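In defense of the plain steel dish
By Pirjo Rantala
Wednesday, April 29, 2020

I own one good set of dishes and I don't use it. It was a wedding present, it is called Gatti, and it has a painted edge that can't go in the dishwasher. For years I felt I should use it more. Now I think I should have bought stainless steel at the start and kept the money.

My argument is simple. Most of what we put on a table at home doesn't need a pretty dish. Olives, lemon wedges, cut bread, the peas for a child who eats only peas. A shallow steel dish with a rim holds all of these. It doesn't chip. You can drop it on a tile floor and the worst that happens is the noise.

I bought my first ones at a restaurant supply store in Pandbridge that was closing its back room. They were in a bin by the door and the whole stack cost me 33 dollars. Before that I had been looking at a serving set from Oson for 269 dollars, which came in a box with a ribbon. I still get their emails.

People tell me steel looks like a cafeteria or a hospital. I understand that. I ate school lunch off steel for years and I didn't love it either. But I think what people remember is the bad lighting and the food. Put the same dish on a clean, light table with nothing else crowding it and it looks fine. It picks up whatever light is in the room, and you don't have to match it to anything.

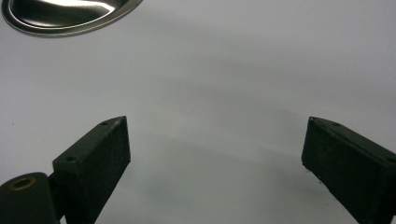
A shallow steel dish on a pale tabletop.

The other complaint is scratches. Yes, steel scratches. Mine have fine lines all over the inside and I stopped seeing them in the first month. A scratched glaze bothers me more – it holds stains, and I always wonder what is coming off into the food.

I will give the other side one point. Steel is bad for hot food at a long dinner. It cools fast, and it is too hot to pick up when you first fill it. For mashed potatoes I still get out the heavy Fullelel bowl my aunt left me, and I would not trade it.

For everything else I reach for the steel. We are all eating at home three times a day this April, and the dishes pile up by noon. I would like fewer things in my sink that need special care. The Gatti plates are on the top shelf, and my sister can have them if she comes with a box.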